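# Chapter 4: Picking Things Up

So far your robot has driven along lines, stopped at walls and turned on the spot. Now it gets hands! This is the chapter most classes look forward to, and the one where you will drop the most things. Please enjoy both.

Picking up a cup looks easy when you do it yourself. Your eyes find it, your arm swings out, your fingers close by just the right amount, and all the while you are thinking about lunch. A robot has to be told, or taught, every bit of that. Where is the object? Which way should the gripper come in? When should the fingers stop closing? Get one of these wrong and the cup ends up on the floor.

In this chapter we follow the robotics club at Redcombe as they get ready for the Cudmont Table Challenge in May. The rules fit on one page. A team's robot must clear a table of everyday things and put each one where it belongs, and the judges choose what goes on the table. The club's arm is called Hapeta, and it has a gripper with 2 fingers and a small camera close to them, so that the team can look at the table from the robot's own point of view.

Orysia Pylypenko, who looked after the camera work, began with soft things. Cloth is forgiving: pinch it almost anywhere and it comes up. Damián Bravo wanted to go straight to the crockery, and the two of them argued about it for a whole evening - a very useful argument, as you will see in Section 4.2.

Plates are a lovely problem. A plate is wide and low, so the fingers may not open far enough to go round it. They have to take hold of the rim, and the rim slopes. A shiny plate is harder still, as it throws back the light of the room. Bright streaks show up on its surface, and a simple program that looks for edges can easily take a streak for the rim.
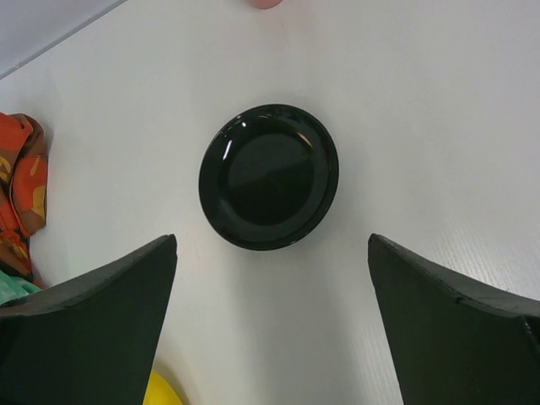 The club kept a logbook of every attempt, good or bad. By the end it held 353 entries, and 343 of them were made before the final change to the gripper program. We will use pages from that book throughout the chapter, crossings-out included.

**Before you start**

Put a plate on a table and pick it up with one finger and your thumb, very slowly. Notice where you touch it first and what your wrist does next. Now try it with one eye shut. Write down what changed, and keep your notes for Section 4.1.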